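About Plullia

Plullia School of Textile Care and Alteration is an independent training college for people who wish to work in garment repair, commercial laundering, alterations and costume maintenance. The school was founded by Sieglinde Bauerfeind, a tailor by trade, who began by teaching evening classes in hand finishing above a dry cleaner's shop. It is now a registered not-for-profit organisation governed by a board of directors and funded through tuition fees, bursary donations and the income of its public repair counter.

Our purpose

The school exists to keep practical knowledge of cloth in daily use. Students learn to identify fibres, to read the construction of a garment before altering it, and to choose a method of cleaning or mending suited to its age and condition. Instruction covers woven and knitted goods, with separate units on wool, linen, synthetic blends and household furnishings.

Programmes

The Certificate in Garment Care is a full-time programme of 30 weeks. The Certificate in Alterations is offered full time or in the evening, beginning in March. Each intake is limited to 20 students, and every student is assigned a workbench for the length of the programme. Applicants do not require previous sewing experience. A short interview forms part of the admission process and may be held by telephone.

Knitwear is taught in the second term of both certificates. The unit deals with stretch seams, hems, necklines and the treatment of pilled or thinning fabric.

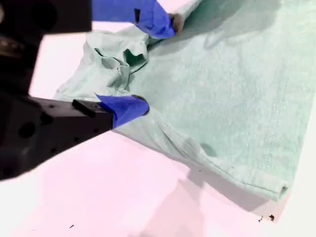

Elsie Grimshaw remembers the hemming exercises as the hardest part of her certificate, and says she unpicked her first one so many times that she had to ask for a fresh piece of jersey. She has since recommended the evening stream to two of her colleagues.

The repair counter

Members of the public may bring clothing to the Papadakis Building between 10 a.m. and 4 p.m. during term. Work is carried out by senior students under the supervision of Valdis Ramanauskas, Head of Alterations. Leather, fur and wedding gowns are not accepted. A written estimate is provided before any work begins, and finished articles are held for 70 days.

Governance and staff

The Director, Elīna Kivi, is responsible for the academic programme and reports to the board. Povilas Pētersons serves as Registrar and is the first point of contact for admissions, transcripts and bursary enquiries. Prospective students are welcome to visit the workrooms by appointment, which may be arranged through the Registrar's office.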